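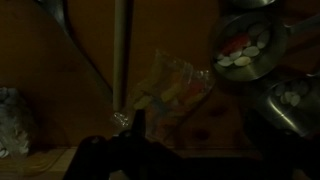 *Candy bag and the metal cup, brown wood underneath. Counter sort, 2nd September.*

OK, kitchen corner notes, mostly so I stop getting asked where things went. I gave the whole afternoon to the counter and the shelf next to it, and I'm glad I did, even if my back isn't! The sweets are the Kisville tasting leftovers (the chewy ones, going by the colors I could still find). They are staying in their own bag with a knot in the corner until we get proper tins. Last time somebody tipped them into an open bowl and by the end of the week they'd welded themselves into a single lump that Dénes Lengyel had to go after with a butter knife.

Tin order: I asked Mapplebeck for 6 of the small ones with the clip lid. They wanted me to take 100, which, no. Korkor Adjei thinks Prulumier will do a short run if we say it's for the workshop, so I'm leaving that with her. If neither comes through I'll bring jars from home, I have far too many anyway (December jam season, long story).

Things I want to keep straight about the scoops and cups, as I keep forgetting:

- The long-handled metal ones do not nest. Stop trying. Lay them flat or hang them.
- Anything that has been in the sugar gets washed before it goes back, even if it looks clean.
- The label tape falls off the handles in the dishwasher. Pencil on masking tape lasted longer, weirdly.
- The 2000 ml jug has gone to the top shelf. Nobody short was consulted, sorry Yaneth!
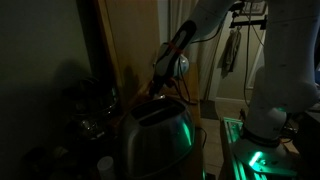

Toaster next. I've been going back and forth on where it lives for ages, and I think the answer is to leave it out and give it a real spot with air around it, instead of sliding it in and out of a cupboard every morning. The two long slots take the big sourdough slices if you put them in sideways, so it earns its space. My one gripe is the stainless steel, it picks up every bit of light in the room and every fingerprint too, and I wiped the same side over and over before giving up. The black cable comes off the right side and I want that shortened with a clip or a wrap, whichever is in the drawer. Also the pot should move. Having a pot and a toaster as neighbors means crumbs in the pot, I've eaten that soup and I don't recommend it.

Crumb tray: emptied, and I'm writing down that I emptied it so there's a record of it ever having happened. It was grim. Shelf height by the cabinet is 19 inches, measured twice, which is enough for the toaster plus a tray on top if we ever want one, though I'd rather not have anything sitting over the slots.

Then the mints and the sweets again. I'd been planning to portion them with a scoop, one scoop per bag, and see how even that comes out by weight. First few goes were all over the place. Flat little things slide over each other and heap up differently every time, so a "level scoop" doesn't mean much, and gummy stuff is worse as it bridges across the rim. Might try a narrower cup. Might just weigh them like a sensible person.

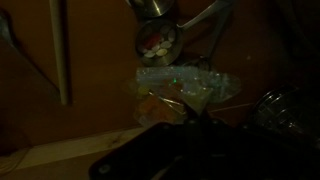 Kamrul Cassim read the bit about scoops over my shoulder and told me to forget volume altogether, put the scale next to the bags and write the target weight on the counter in pencil, and that anyone who wants to argue about half a mint can come and argue with him. Fair enough. He also says the bags want folding twice before they're tied or the sugar gets into the knot and goes sticky.

To do, whenever:

- Find the scale. Maxence Joly had it last, I think for the glue.
- Chase Korkor re tins.
- Masking tape, wide.
- Oil the wood? It's looking thirsty and I'd like to know if those darker round spots are knots or something we spilled. Test a corner first.
- Cable clip for the toaster.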